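Two Arms, One Table: The Terkosance Bench Kit on Dish Duty

The pitch for the Terkosance bench kit fits on a single page. Two arms, two parallel grippers, wrist cameras, overhead cameras, a mounting frame and a software license, sold as one line item to labs and small integrators that would otherwise buy the parts from four vendors and lose a quarter getting them to talk to each other. We spent seven weeks with a unit on loan and ran it mostly on plates and bowls.

Tableware is a fair test for hardware in this class. Plates are thin at the rim, smooth, and nearly flat against the table, so the gripper has very little to get under. A stack adds a height error at every layer. Translucent plastic adds a third problem, as depth estimates tend to pass through the wall of the dish and land on whatever is underneath. Vendors like to demo with foam blocks for a reason. 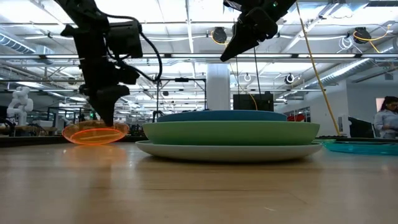

Setup took 2 days. Most of the first went to bolting down and squaring the frame, which the manual treats in a single paragraph. The base plates have slotted holes with enough play to throw the two arms out of agreement, and the calibration routine will not warn you until the final step. After that it is quick: each arm touches a printed target at 20 points, the software solves for the transform between bases, and a report is written to disk. We repeated the routine whenever the arms had been powered down overnight. The result moved very little between runs.

The grippers are the strongest part of the package. The fingers are narrow and tapered, and they reach a rim from above without the body of the gripper fouling the neighboring dish. Force control is set per task in the configuration file, and the default is too high for thin plastic. We dropped it by half and saw fewer plates spring out sideways on closing. Finger changes need one hex key and a steady hand – the screws are small and not captive.

Motion planning comes from a separate package, Priltance, licensed under the same agreement. It handles shared workspace well. When both arms want the middle of the table, one is held back at a clearance pose until the other has withdrawn. The wait is conservative and costs cycle time, and the clearance distance can be edited only by a supervisor account. On a sequence where each arm works its own half of the table, the planner stays out of the way.

Perception is less even. Opaque dishes gave us little trouble under bright overhead light. Clear-walled ones were a different matter. The stock model places the rim too low on a nested stack when the top piece is translucent, and the fingers then close on two dishes instead of one. Terkosance supplies a fine-tuning script, and we fed it 284 short episodes recorded by teleoperation. Double picks dropped sharply, though single dishes lying flat and catching a strong reflection still produced the occasional closed gripper with nothing in it.

Cable routing deserves its own complaint. The arms ship with generous leads and a bag of clips, and the clips are not sized for the leads. Plan on buying your own, and on keeping power bricks well away from anywhere people walk.

The obvious alternative is the Camargo twin-arm cell, which costs more, arrives assembled, and locks its planner completely. For a production line that may be the right trade. For a group that expects to change the task every month, the open configuration files are worth the extra days of setup.

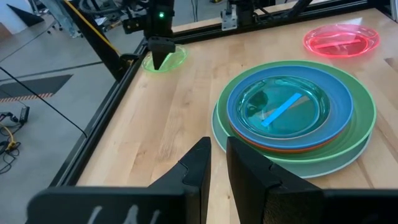 Dalva Toledo has run the same kit at Fodell since December and disagrees with us on the perception score. Her view is that the stock model should never be judged on clear plastic at all, that any buyer handling it will retrain in the first week, and that the fine-tuning script is the real product. She is harder than we are on the planner. The clearance pose, she says, "belongs in the user settings, and I have asked for it twice."

Terkosance lists a planner update for the next release. The notes we were given cover faster startup and a new log viewer, with no mention of the clearance setting. Our loan unit goes back before the update ships, so the scores stand on the current version.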